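Workshop notebook, March: trying the online room for the small group check-ins

Malathi and I finally sat down to see whether Endgate will do for our small group meetings, and I want to get this on paper while it's fresh (and while the coffee holds out!).
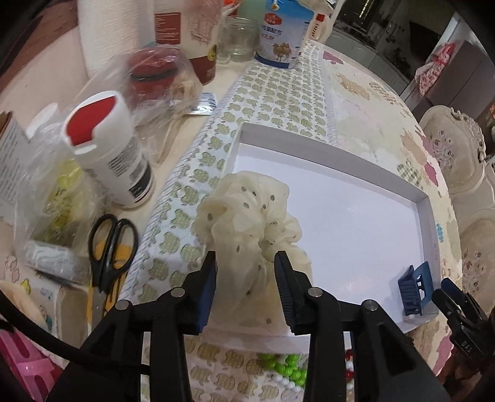
2 min read

We had 6 people in, with Yuk-lan joining by phone. Audio was lovely once Rhys muted his second laptop. Screen sharing was slower to start, and Angus had to leave and come back in before he could see Baoshan's spreadsheet at all. I've asked him to write down which browser he was using, bless him.

Chat worked for everybody, phone included. File transfer took the agenda fine but refused the 52-page handbook, so that one stays on the shared drive for now.

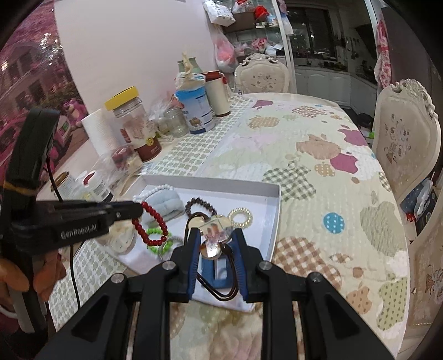 For next time

Open the room at 9 so people can fuss with their headsets before we start. Malathi will moderate and I'll watch the chat, which I did badly today because I was also talking. I'd like to try breakout rooms too, if Rhys can work out how to bring everyone back again.

Still to ask Baoshan: does the recording keep the chat, or do we save that separately?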